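Projekte > Schülerlabor Vetville > Datensätze > Kleinteile sortieren

Lesezeit: 3 Minuten

# Datenblatt: Kleinteile sortieren

Stand: 1. Aug. 2019

## Gegenstand

Der Datensatz entstand im Projektkurs Robotik des Schülerlabors Vetville in Zusammenarbeit mit der Robotik-AG Dammont. Er enthält Aufzeichnungen einfacher Greif- und Ablagevorgänge an haushaltsüblichen Kleinteilen. Die Teilnehmenden führten die Greifer von Hand; ein Roboterarm kam in diesem Kursabschnitt nicht zum Einsatz. Die Aufnahmen dienen als Grundlage für die Lernaufgaben des zweiten Halbjahres und für den Beitrag der AG zum Schülerwettbewerb Drarance.

## Umfang

Die vorliegende Fassung umfasst 353 Episoden. Davon entfallen 159 auf Schmuck und andere flexible Gegenstände, die übrigen auf Spielzeug, Deckel und sonstige Kleinteile. Für 352 Episoden liegt eine schriftliche Aufgabenbeschreibung vor. Bei einer Episode fehlt sie; die Datei bleibt zur Wahrung der fortlaufenden Nummerierung im Verzeichnis erhalten und ist im Feld `status` entsprechend gekennzeichnet.

## Aufbau der Arbeitsplätze

Aufgezeichnet wurde im Juni an wechselnden Tischen in den Räumen beider Einrichtungen. Eine einheitliche Kulisse war nicht vorgesehen — Tischdecken, Beleuchtung und Hintergrund unterscheiden sich von Platz zu Platz. Vorgegeben waren lediglich eine Ablageschale und eine Auswahl von Gegenständen aus dem gemeinsamen Materialbestand.
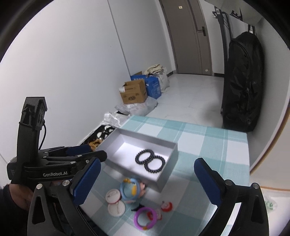

Abb. 1: Arbeitsplatz mit zwei schwarzen Perlenarmbändern in der Ablageschale, davor weitere Kleinteile

Die Gegenstände wurden zwischen den Episoden neu angeordnet. Glänzende und sehr kleine Teile sind ausdrücklich Bestandteil der Aufgabenstellung und sollen bei der Auswertung nicht ausgeschlossen werden.

## Verzeichnisstruktur

- `episoden/` — Bildfolgen und Greiferöffnung je Episode
- `aufgaben/` — Aufgabenbeschreibungen in deutscher Sprache
- `index.csv` — Episodennummer, Gegenstandsgruppe, Standort, Status
- `pruefung/` — Protokolle der Sichtprüfung

Als Zeichenkodierung gilt durchgehend UTF-8. Dezimalstellen in `index.csv` werden mit Punkt getrennt.

## Qualitätssicherung

Jede Episode wurde von einer Zweiergruppe gesichtet, die an der Aufnahme nicht beteiligt war. Beanstandet wurden elf Episoden, überwiegend wegen Unschärfe im Nahbereich. Sie verbleiben im Datensatz und tragen den Status `eingeschränkt`.

## Bekannte Einschränkungen

Der Bildrand ist abgedunkelt und stark verzeichnet. Eine Entzerrung wurde nicht vorgenommen. Die Aufgabenbeschreibungen stammen von mehreren Gruppen und sind sprachlich nicht vereinheitlicht; dieselbe Schale kann als »Tablett«, »Schale« oder »Kasten« bezeichnet sein.

## Nutzung

Die Verwendung zu Unterrichts- und Forschungszwecken ist gestattet. Bei Veröffentlichungen ist das Schülerlabor Vetville als Quelle anzugeben. Eine gewerbliche Nutzung bedarf der schriftlichen Zustimmung. Die Auswerteskripte werden gesondert im Projekt Goel gepflegt und unterliegen dessen Bedingungen.

## Kommentare

**ag_dammont:** In `index.csv` steht der Standort teils groß-, teils kleingeschrieben. Könnte das in der nächsten Fassung angeglichen werden?

**labor-vetville:** Vielen Dank für den Hinweis, die Schreibweise wird angeglichen. Bis dahin bitte beim Einlesen alles in Kleinbuchstaben umwandeln.

**mathe_lk:** Gibt es die Armbandepisoden auch als einzelnes Paket? Der gesamte Ordner ist für unsere Schulrechner recht groß.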